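Respuestas a lo que más nos escriben sobre el guardamuebles Olivares. Si tu duda no está, probablemente esté en el contrato, que tiene letra de tamaño humano desde agosto.

## Preguntas frecuentes

### ¿Cuánto espacio necesito?

Menos del que crees si vas a tirar cosas, y más del que crees si solo dices que vas a tirarlas. Un piso de dos dormitorios suele caber en el módulo mediano. El pequeño sirve para un trastero normal, o para una bicicleta estática y la culpa que la acompaña.

### ¿Qué cuesta?

El módulo pequeño sale a 45 euros al mes. Por el grande, si pagas el año por adelantado, son 790. No hay matrícula ni «gastos de gestión», expresión que todavía no hemos conseguido entender.

### ¿Hay permanencia?

Dos meses. Después avisas con quince días y te vas. No te llamaremos para preguntarte si hemos hecho algo mal.

### ¿Puedo entrar cuando quiera?

De siete de la mañana a diez de la noche, con tu código. Si lo tecleas mal tres veces, la puerta se bloquea y hay que llamar a la oficina. La oficina cierra a las siete de la tarde. Ya lo sabemos.

### ¿Qué no se puede guardar?

Comida, plantas, pintura abierta, bombonas, animales y neumáticos sueltos. Los quesos curados son comida. Hemos tenido esta conversación más veces de las que nos gustaría. 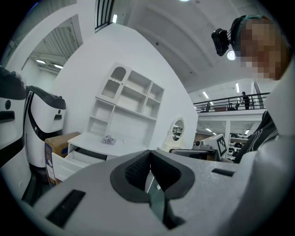

Las baterías de patinete tampoco entran, ni siquiera descargadas. El patinete sin batería, sí.

### ¿El seguro está incluido?

Hasta 3290 euros por módulo, contra incendio, robo y agua. La polilla no cuenta como robo, por mucho que se lleve. Si guardas algo de más valor, pídenos una ampliación **antes** de traerlo y adjunta las facturas.

### ¿Hacéis la mudanza?

No. Puedes contratar la empresa que quieras o recurrir a tus amigos, que te lo recordarán durante años. Prestamos carretillas, y dejamos el montacargas reservado una hora si lo pides la víspera.

### ¿Hay humedad?

En la planta baja, algo en invierno. Para colchones, libros y sofás pide la primera - cuesta lo mismo y sube el montacargas. Deja un palmo entre los muebles y la pared, y no envuelvas la madera en plástico cerrado.

### ¿Qué pasa si dejo de pagar?

Primero un correo, luego otro menos simpático y al tercer mes una carta certificada. El código deja de funcionar desde el segundo recibo devuelto. Si vas justo, escríbenos antes: fraccionar una deuda nos da bastante menos trabajo que custodiar un aparador ajeno.

### ¿Puedo usar el módulo como taller, oficina o local de ensayo?

No. Dentro no hay enchufes, y las paredes son de chapa. El batería que lo intentó lo describió como «acústica difícil». Los vecinos fueron más concretos.

### He perdido el candado, la llave o ambas cosas

Trae el DNI y el contrato. Cortamos el candado delante de ti y el nuevo lo pones tú. No guardamos copias de ninguna llave.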